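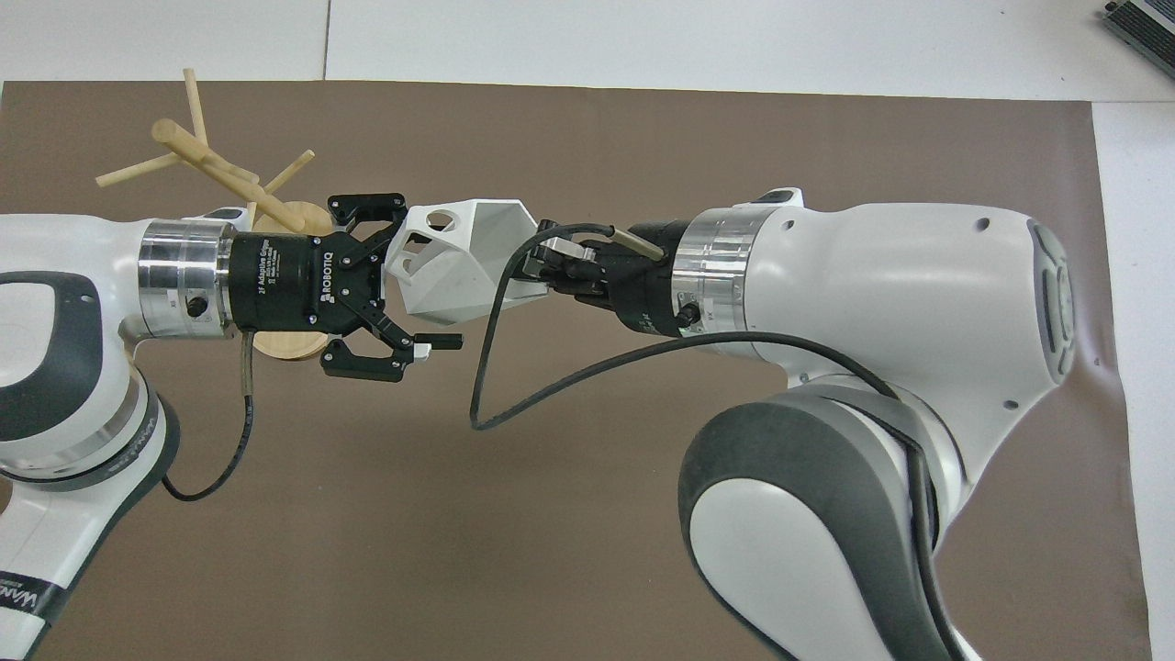 *Fig. 1 - White tabletop with brown mat (see item 5.3).*

# Paltex, Hirkthorpe - Vaughan Building

## Quarterly premises inspection, ground floor and mezzanine, December

Result codes: **S** satisfactory, **A** action needed, **N/A** not applicable, **N/S** not seen at this visit. Comments are given where the code alone is not enough. Inspection began at 08:15, before deliveries.

### 1. Escape routes and doors

| Item | Check | Result |
|---|---|---|
| 1.1 | Corridors clear to full width | A |
| 1.2 | Final exit doors open fully without a key | S |
| 1.3 | Fire doors close onto the latch from any angle | A |
| 1.4 | Seals and smoke strips complete | S |
| 1.5 | Exit signs lit and readable from the route | S |

**1.1** Flattened cartons stacked against the wall outside the post room. Same place as last quarter. Move to the outside cage and mark the floor with hatching.

**1.3** The door from the stair to the mezzanine stops short of the latch when released from half open. The closer has been adjusted before and is now at the end of its travel. Replace the closer. The other doors on this floor were tried three times each and closed properly.

### 2. Fire-fighting equipment and alarm

| Item | Check | Result |
|---|---|---|
| 2.1 | Extinguishers on brackets, pins and tags in place | S |
| 2.2 | Service labels in date | S |
| 2.3 | Call points visible and unobstructed | A |
| 2.4 | Weekly alarm test recorded | S |
| 2.5 | Clear space of 500 mm below detectors | S |

**2.3** Call point 41, by the loading door, is hidden by the coat rail when the rail is full. Shift the rail to the opposite wall. The fixing holes will need filling.

**2.4** Entries are complete but two do not say which call point was used. The log has a column for this.

### 3. Storage and racking

| Item | Check | Result |
|---|---|---|
| 3.1 | Load notices fixed at each bay end | A |
| 3.2 | Uprights free of dents and twist | S |
| 3.3 | Beam locks fitted at both ends | A |
| 3.4 | Heavy goods kept on lower levels | S |
| 3.5 | Top level not used above shoulder height without steps | S |

**3.1** The Pirnamus racking along the north wall carries a notice at one end only. Bay load is stated as 2,200 kg, evenly spread. A second notice is held in the office and should be put up. The older shelving in the archive has no notice at all and no paperwork has been found for it - treat as light storage until a rating is confirmed.

**3.3** One lock missing, second bay, rear beam. Bay to be unloaded before the new lock is fitted. Do not use a nail or bolt in its place.

### 4. Floors, stairs and lighting

| Item | Check | Result |
|---|---|---|
| 4.1 | Floor surfaces even and dry | A |
| 4.2 | Stair nosings secure | S |
| 4.3 | Handrails firm | S |
| 4.4 | Lamps working, covers in place | A |
| 4.5 | Emergency lights come on at test switch | N/S |

**4.1** Wet patch inside the loading door, from rain driven under the threshold. The brush strip is worn. A warning stand was out.

**4.4** One lamp flickering above the mezzanine landing, one cover cracked in the store.

**4.5** The test key was not on its hook. To be done at the follow-up visit, with a full-duration test if the last one cannot be traced.

### 5. Work tables and seating

| Item | Check | Result |
|---|---|---|
| 5.1 | Tables stable, feet levelled | S |
| 5.2 | Edges free of chips and splinters | S |
| 5.3 | Table mats included in the equipment list | A |
| 5.4 | Chairs adjust and hold their height | A |

**5.3** The brown mat covers most of the white tabletop. It is not on the list. Add it, with the date of purchase if known.

**5.4** One chair sinks under load. Labelled and taken out of use.

### 6. First aid and welfare

| Item | Check | Result |
|---|---|---|
| 6.1 | First aid box stocked to the contents list | A |
| 6.2 | Eyewash in date | S |
| 6.3 | Hot water at hand basins within 15 seconds | S |
| 6.4 | Kitchen fridge clean, seal sound | S |

**6.1** Short of medium dressings and burn gel. The list taped in the lid is an old issue and differs from the one in the accident book folder. Remove the old one.

### Actions by priority

- **Before the bay is used again:** 3.3
- **Within one week:** 1.1, 1.3, 2.3, 3.1, 4.1, 4.5, 6.1
- **Before the next quarterly inspection:** 4.4, 5.3, 5.4

Completed actions to be initialled on the copy kept in the ground floor office. Item 1.3 stays open until the door has been tried again with the stair windows open.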